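Rechercher sur le site Tapez un mot-clé OK

Plier à deux : compte rendu de projet, atelier linge
Iulian Bratu - remis le 3 mars 2019

Notre sujet tenait en une ligne : comment deux personnes plient-elles une grande pièce de tissu sans se disputer ? Le groupe Vostulis (4 étudiants, un nom choisi en vingt secondes et regretté depuis septembre) a retenu trois méthodes. La première consiste à tendre le tissu en diagonale, la deuxième à le poser à plat sur la table avant de toucher aux coins. La troisième, dite « méthode Vītola », du nom de l'étudiante qui la défend, revient à tout secouer et à espérer.

Nous avons travaillé dans la grande salle, celle au mur de briques rouges, sous des néons qui ne flattent ni le tissu ni les plieurs. Chaque méthode a été répétée 20 fois, avec le même tissu jaune-vert, couleur dont personne ne revendique le choix.

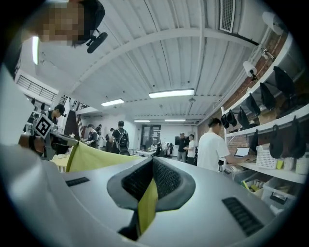 La difficulté vient surtout de la tension. Si l'un tire plus fort que l'autre, le bord part de travers et le pli du milieu suit, avec une fidélité admirable. Poser d'abord un côté sur la table corrige une bonne partie du problème, mais rallonge l'opération et oblige à se parler, ce que notre protocole n'avait pas prévu.

La méthode à plat donne les bords les plus nets. La diagonale va plus vite, à condition que les deux partenaires soient d'accord sur ce qu'est un coin. Quant à la méthode Vītola, ses résultats figurent en annexe 3, par courtoisie.

Contact - Mentions légales - © Atelier Dinby - Haut de page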